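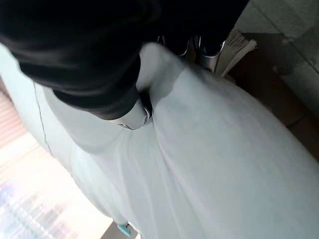
White cloth, soft folds.

Search this site
Type and press enter

Josta Bar Review Trainer: six weeks with the question bank

Josta is a study app for the bar exam, published by Mustonen. It contains a question bank, a timed test mode, a flashcard deck and a forum. I used the paid version on a mid-range phone and on a laptop browser while preparing for a sitting in August. Version tested: the build current on 10 June 2022.

Question bank

The bank holds 3,603 multiple choice items, sorted by subject and then by topic. Contracts and evidence are the largest sections. Property is thinner, with 357 items, and many of those cover mortgages and recording acts. Future interests get little space.

Each item has a written explanation for the correct answer. Wrong answers are explained in most cases, but the older civil procedure items only state the rule and leave the reader to work out where the other options fail. Explanations run from two lines to a full screen. The long ones are better. Fact patterns are close in length to those in the printed books I used, though the wording is plainer and the calls of the question are sometimes easier to spot.

I reported an error in a hearsay item through the in-app form. A reply came from Siiri Vuorinen, listed as content editor, and the item was corrected in the next update. A second report, on a duplicated torts item, has had no reply.

Timed mode

Timed tests can be set to any length. The clock runs in a bar at the top of the screen and can be hidden. If the app is sent to the background the clock keeps going, and there is no setting to change this. Questions can be flagged for review, but flags are lost if the test is closed before scoring. That cost me one full session.

Results are broken down by subject, with average time per item. There is no chart of progress over several tests. The figures can be exported as a plain table from the browser version only, so I kept my own spreadsheet.

Flashcards

The deck has 442 cards. Spacing is fixed and cannot be adjusted. Cards marked as known come back after 24 days, too long an interval in the final month before an exam. Users can add their own cards – text only, no formatting – and these do sync between devices.

Forum

Traffic is light. Most threads concern essay technique and registration deadlines. Darren Tindall, the moderator, keeps a pinned outline for the performance test that is more useful than the short guide in the app itself. Search matches thread titles and ignores the body of posts.

Comparison

I had used Cisau for a previous sitting. Cisau has the better statistics page and graded essays. Josta has more multiple choice items and loads faster. Puvville is cheaper than either, but its free sample was too small to judge and I did not subscribe.

Offline use

Subjects must be downloaded one at a time. Answers given offline are uploaded at the next connection. On two occasions the phone and laptop totals disagreed until I signed out and back in.

Verdict

Suitable as a second source of multiple choice practice for someone who already has outlines and an essay course. It should not be the only purchase. The flag problem in timed mode needs a fix, and the card interval should be open to the user. I have renewed for one more month.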